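Water jug tips, kitchen and workshop

Updated May 1, 2023

Quick ones, typed up between jobs. Sorry for the order.

Lifting
Empty your hands first. Phone down, keys down. One hand on the neck, one underneath, knees bent, go. Wet hands = dropped jug. Dry them, dry the jug too.

Full ones stay on the floor untill you need them. Low shelf is fine if it's solid. Never on top of the fridge (you know who you are).

Wiping down
New jug comes in dusty. Always. Damp cloth, drop of dish soap, whole neck and shoulders, then a clean cloth with plain water. Peel the cap sticker before you wipe, otherwise you just push glue around.

Ridges hold grime. Old toothbrush. Two minutes.

Dispenser
Unplug. Drain what's left into a pot and give it to the plants. Vinegar and warm water through the well, let it sit, drain, rinse till you can't smell it. Every 6 weeks at our place, more in summer. Drip tray gets washed with the dishes, don't wait for the big clean.

Taps first, with the toothbrush. The underside of the spout is the worst bit.

Date it
Masking tape on the shoulder, day you opened it, marker. Jianhua Duan started this at the Drulstead workshop back in February and we stopped arguing over which one was old. Tape comes off clean if you pull it slow. Don't write on the label, it smears.

Where to stand it
Out of the sun. Sunny jug goes green inside, faster then you'd think. Away from paint, solvent, the gas can, anything that stinks. Plastic picks up smells.

Flat and steady underneath, wide enough that the whole bottom is supported. Turn the label out so you can see which brand you're on when it's time to reorder. Clear jug with a red label, easy to spot across a bench: 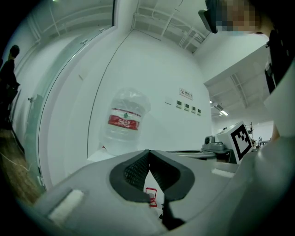 Empties
Cap back on, stand them together by the door. Ours go back to Floltden for the deposit. Check for cracks before you stack, cracked ones don't get refilled.

Got a spare that won't go back? Cut the top off, file the edge, good scrap bin for offcuts. Top half makes a cover for seedlings.

Leaks
Drip under the dispenser, swap the jug before you blame the machine. Hairline crack in the plastic lets air in and the well overflows. Still dripping with a new one, then look at the tap washer.

More soon, filters next probably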